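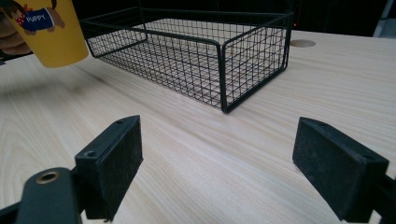
Storage of paper cups in the shared break room

Jocelyn Tagle
Thu 10 April
Staff are requested to return unused paper cups to the wire basket on the table. Cups should be placed upside down. The character cups purchased for the July family day may be kept with the plain ones.

N. Gatchalian
I must disagree. Open mesh offers no protection from dust. A lidded box would be more suitable for anything people drink from.

Divina Yap
A lidded box was provided last year and was seldom closed. The basket permits staff to see when supplies are low.

N. Gatchalian
My objection stands. Please at least keep the cups in their sleeves.

Jocelyn Tagle
Agreed. Sleeves will remain on until opened. Kindly leave the cable hole clear.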